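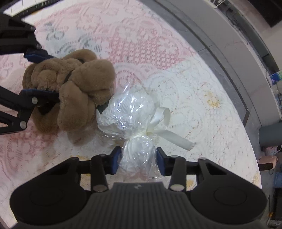

Abbildung 3: Zwei schwarze Greifer an einem Tisch; der vordere umschließt ein in durchsichtigen Kunststoff verpacktes weißes Päckchen, der linke hält ein braunes Plüschtier.

4.2 Vorabvorführungen und die Erwartung des Publikums

Im vorigen Abschnitt wurde gezeigt, wie die Besucher einer Vorabvorführung ihre Karten bekommen. In diesem Abschnitt untersuchen wir, welchen Einfluss die Art der Karte auf die spätere Bewertung des Films hat. Wir unterscheiden zwischen der verlosten Karte, der gekauften Karte und der Karte, die ein Kino an seine Stammgäste verschickt. Die dritte Gruppe ist in der Literatur bisher wenig behandelt worden, obwohl sie in kleineren Städten einen großen Teil des Saales füllt.

Die Daten stammen aus drei Kinos, die wir mit den Decknamen Zavlow, Jetdale und Oyewole bezeichnen. Zavlow ist ein großes Haus am Stadtrand, Jetdale ein älteres Kino im Zentrum, und Oyewole zeigt vor allem Filme in der Originalfassung mit Untertiteln. Insgesamt liegen uns 1055 ausgefüllte Fragebögen vor. Davon entfallen 270 auf Oyewole, wo der Rücklauf im Verhältnis zur Saalgröße am höchsten war. Der Fragebogen wurde zweimal ausgegeben, einmal vor dem Beginn des Films und einmal beim Verlassen des Saales. Beide Teile waren mit derselben Kennziffer versehen, so dass man sie einander zuordnen konnte, ohne den Namen des Besuchers zu kennen.

Vor der Vorführung wurde gefragt, welche Werbung der Besucher zu dem Film gesehen hat und was er von ihm erwartet. Es zeigte sich, dass die Gewinner einer Verlosung oft nur den Titel und die Hauptdarsteller nennen konnten. Die Käufer dagegen hatten meistens mindestens einen Trailer gesehen und beschrieben die Handlung zum Teil recht ausführlich. Bei den Stammgästen war das Bild uneinheitlich. Manche gaben an, dass sie zu jeder Vorabvorführung kommen, unabhängig vom Genre, und dass sie Trailer nach Möglichkeit vermeiden.

Für die Auswertung der freien Antworten haben wir das Kodierschema Porketti verwendet, das in Abschnitt 3 beschrieben ist. Jede Antwort wurde von zwei Personen unabhängig voneinander kodiert. Wo die beiden Kodierungen nicht übereinstimmten, wurde die Antwort noch einmal gemeinsam gelesen. Das betraf über 80 Antworten, und zwar vor allem solche mit ironischen Formulierungen. Ein Satz wie „Für einen Sonntag genug Explosionen“ kann als Lob gemeint sein oder als Tadel, und aus dem Fragebogen allein lässt sich das nicht entscheiden. Solche Fälle haben wir als neutral gezählt.

Das wichtigste Ergebnis betrifft die Actionkomödien. Bei diesem Genre bewerteten die Gewinner den Film im Durchschnitt besser als die Käufer, auch wenn man das Alter und die Häufigkeit der Kinobesuche berücksichtigt. Bei den Dramen konnten wir einen solchen Unterschied nicht feststellen. Wir vermuten, dass die Käufer einer Actionkomödie die auffälligsten Szenen schon aus dem Trailer kannten und im Saal weniger überrascht waren. Einige Antworten stützen diese Vermutung, denn dort wird ausdrücklich bedauert, dass die besten Witze bereits bekannt gewesen seien.

Eine Einschränkung muss an dieser Stelle genannt werden. In Jetdale begannen die Vorführungen später am Abend als in den beiden anderen Häusern, und der zweite Teil des Fragebogens wurde dort häufig nur unvollständig ausgefüllt. Die Ergebnisse für Jetdale werden deshalb in den folgenden Tabellen getrennt aufgeführt. Auf die Frage, ob die Besucher den Film weiterempfehlen würden, gehen wir in Abschnitt 4.3 ein.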